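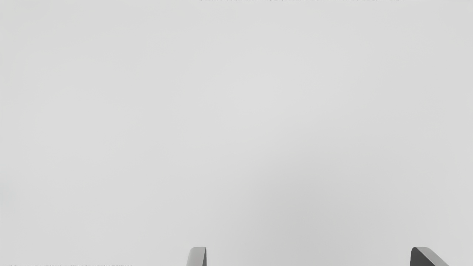

How to paint an old tabletop white (and not redo it in June)

Posted 2019-03-07 by Meenakshi Tiwari

Quick one, typing this between coats. People keep asking how I did the tables in the Berwood flat so writing it all down once. Works for desks, kitchen tables, shelves. Not for cutting boards or anything food sits directly on.

What you need

Sandpaper, 120 and 220 grit. Maybe a 320 if you're fussy.
Sugar soap or whatever degreaser is under the sink.
Bonding primer. I used Brovito, the gray can.
White satin or matte enamel.
Foam roller, four inch. Spare sleeves. Get more than you think.
A decent angled brush for the edges.
Water-based clear coat, matte.
Tack cloth, painters tape, drop sheet.

My total was 46 dollars, but I already had the brush and the tape.

Step 1. Clean it

Properly. Twice. Old tables have years of furniture polish on them and paint slides right off polish. Scrub, rinse, let it dry overnight. Skipped this on my first table and got fisheyes all over, little round craters. Had to sand the whole lot back.

Step 2. Sand

120 first, just enough to kill the shine. You're not going down to bare wood. Then 220. Go with the grain if there is grain. Veneer – go easy, it's thin and once you're through it you're through it. Wear a mask. If the table is really old test the finish for lead before you do any of this.

Fill dents now, not later. Let the filler dry, sand flat, run your palm over it with your eyes shut. You feel bumps way before you see them.

Step 3. Prime

One thin coat. Wait the time on the can. If yellow or brown comes through thats tannin, use a stain blocking primer over it and carry on. Regular primer won't stop it however many coats you do. Ask me how I know.

Light sand with 220 when dry. Tack cloth.

Step 4. Color

Three coats, thin. Edges first with the brush, then roll the top right away while the edges are still wet. Long strokes, end to end, hardly any pressure on the last pass. Then LEAVE IT. Going back over half dry paint is how you get drag marks.

Two tables going side by side? Do both from the same can. Buy two cans and mix them in a bucket if one won't stretch. I had a Skirkero white and a Tsuchiya white that looked identical on the lids and in daylight one was pink. 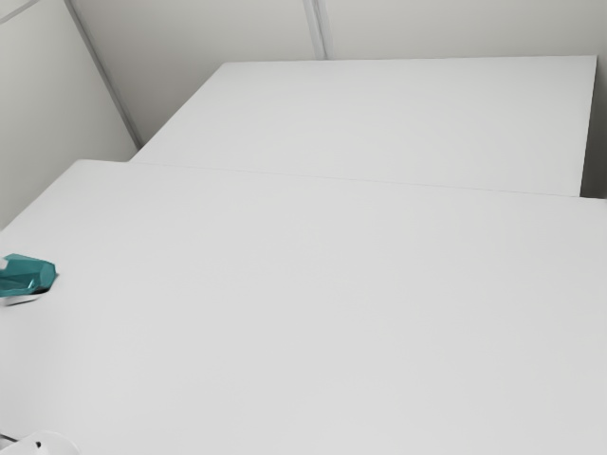
Plain white tops, matte finish.

Four hours between coats, longer if it's damp out. Sand lightly with 320 between coats two and three if you see nibs.

Step 5. Clear coat

Water-based only over white. Oil-based goes yellow, sometimes in months. Two coats, thin again. Stir the can, don't shake it – bubbles.

Matte hides roller texture but shows greasy fingers. Satin is the other way round. I went matte, wipe it more often, fine with that.

Step 6. Wait

The boring bit. Dry to touch is not cured. Light use after three days. Nothing heavy, nothing hot, no tablecloth for three weeks. Vinyl placemats will stick and lift the paint, keep them off for a month.

Fixing stuff

Drips: let them dry hard, slice flat with a razor blade, sand, touch up.
Orange peel: too much paint on the roller, or a cheap sleeve. Sand flat, another thin coat.
Hair in the paint: tweezers if wet. If not wet, leave it till tomorow and sand it out.
Chips on the edge: dab with an artist brush, two or three goes, then clear over it.

Keep a jam jar of the leftover paint with the color name on the lid. You'll want it.

Chairs are a whole other job, will do those seperately when I get a free weekend.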